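Rain all day, so I stayed in with a pot of tea and my Chinese reading, which I have been neglecting since July. I had told myself I would do a page every evening, and then came the garden, and the trip up to Sastau, and all those lovely long nights when it seemed a crime to sit under a lamp. Still, I opened Trino after supper (my flashcards live there) and found it had kept my place. I had got to 200 characters out of the 2185 in the set, and I remembered a good deal more of them than I feared!

What I like best is finding the ones I know out in the wild. Anything official is a treat for this, with the bold title and the little numbered headings all in a row.

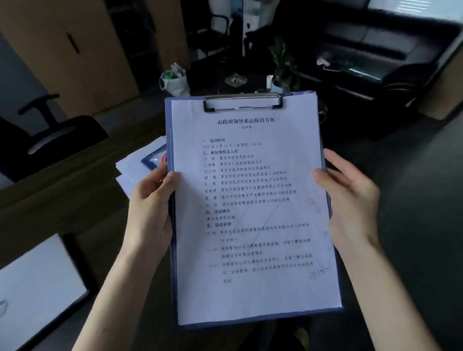

*Blue clipboard, with 一、活动时间 as the first heading. I could read the whole date line!*

Numbers and dates are my favourite part, and I suppose they are everybody's favourite at the beginning. Month and day were the first two characters I ever learned, at the kitchen table in Namum, and I still get a warm feeling when they turn up. Names are another matter. I stare and stare at a name and have no notion where the surname stops - though the notes from the Fu reading circle say it is mostly just the first character, and I should trust that and move on. 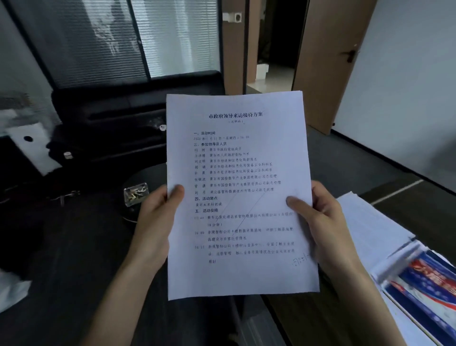
*Headings one, three, four and five on this sheet. 地点, place, is a new one for me.*

I have started writing them out by hand again too, in pencil, two rows of each. My strokes wander all over the paper and my boxes lean like old fences, but the colour of a soft pencil is so much kinder than ink, and I do remember a character better once my hand has been through it.

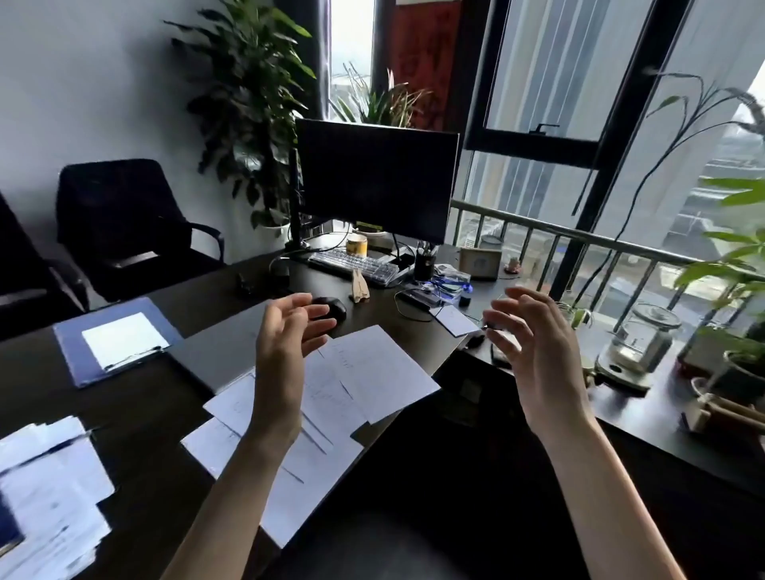 Somebody from the circle wrote back tonight that I should stop doing whole rows and try covering the character, writing it once from memory, and then checking. It is slower, the message said, and a bit humbling, but the ones you get wrong are the ones that stick. Well, I tried it with ten before bed and got four wrong, so they ought to be sticking nicely by morning. More tea, then, and the same ten again tomorrow.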